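What are your rules for recording shelf and supply handling with a head camera?

posted by flatpack_ferret, Tuesday, August 29, 2023

Hi all! Long-time reader, first time asking anything. I've taken over the demonstration recordings for a small outfit in Flendale. We do household and stockroom tasks, filmed from the wearer's head, and the clips go toward training a robot to do the same kind of handling. The person before me left a one-page guide that mostly says "be natural" and "keep hands visible." That's it. That's the guide.

I've been going through what we have (3,641 clips, help) and every wearer does it differently. Some stand and reach, some get right down on the floor with a tray in front of them, some use one hand for everything. In the clip I've been staring at this morning it's shoe care stuff, the brushes and the shoe cream are in a blue tray down on the tile and both hands are on a little white and lavender box at the lower shelf.
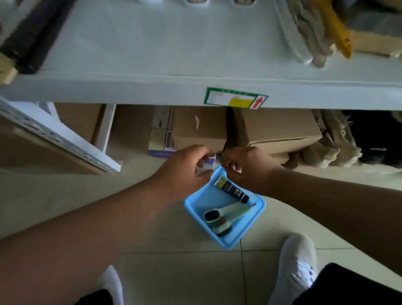 So my first worry is whether crouching work like that should even be in the same set as standing work. Do you split them? Do you make people stage the shelf first or leave it the way it is? And do you have a rule about two hands on one small object? One of our wearers says two hands should be banned on anything that fits in a palm, because our gripper setup has trouble with it later. I don't love that, but I also don't have a better rule to offer.

I need to send something written to the wearers before December and I'd like it to be short enough that they'll read it. Thanks!!

sortbin_annie

Oh boy, I've been where you are. We had a 23-page guide at one point and I'm pretty sure I was the only one who got to the end of it. We're down to one sheet now and our rejected clips dropped a lot, so please don't feel bad about short.

First, don't split crouching and standing into separate sets. Tag them. We use a posture tag with five values and whoever does the training can filter however they like. Once you split folders you'll be merging them again by spring, ask me how I know.

Second, leave the shelf alone. I'm kind of a pain about this one. Real shelves have snack wrappers and baskets and odd bits of plastic on them and your robot is going to meet all of that. The only things we take away before a session are anything with a name or address on it, medicine, and blades. We do write down the shelf label if there is one, so clips from the same bay can be grouped later.

On two hands, I'd fight your wearer on that (nicely!). Bottles are the obvious case. One hand holds the body, the other goes to the cap, and if you ban the second hand you get people pinning bottles against their ribs, and then the camera can't see a thing. Our wording is "use the hands you would use at home, and keep the object between you and the shelf." The second half matters more than it sounds. Hold the bottle over the shelf, upright, with the lower hand low enough that the top of the label still shows.

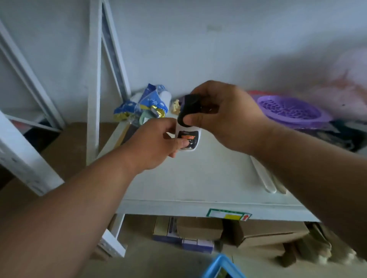 What goes on our sheet

Copy any of it you want:

Start with both hands empty and in view, and hold still for a slow breath.
One task per clip. Opening something and putting it away are two clips.
Say the task out loud before you start, then stop talking.
If you drop it, keep recording and pick it up. We keep drops and tag them.
Sleeves above the wrist, no rings.
Stop at 16 clips and take the camera off for a while. Tired people look at the wall.

That last one came from our own reject pile. Neck strain is real, and I'd put that line at the top if I were doing the sheet over.

gravelroad77

We use the Protow template, it has a section on grasp tags. Bit dry but it works. Don't let people edit their own clips.

khaki_toaster

Mostly agree with Annie but I'd go the other way on dropped items. We did the Khasawneh course last year and their advice was to put drops in a review folder and let one person decide, and I've come around to it. Some drops are useful and some are just somebody fumbling because the phone rang.

Also check how your camera sits when people crouch. Ours is a Sorno mount and it tips forward on some wearers, so you lose the upper shelf and get a lot of shoes. A bit of shoe in the picture is no big deal to me, but if the hands are leaving the top of the picture the clip is no good. We have each wearer do one crouch and one high reach at the start of the day and somebody looks at both before we carry on. Takes a minute or two.

For the written part, put the consent and privacy stuff on its own page and get it signed separately. Ours was mixed in with the recording rules for ages and people skimmed right past it.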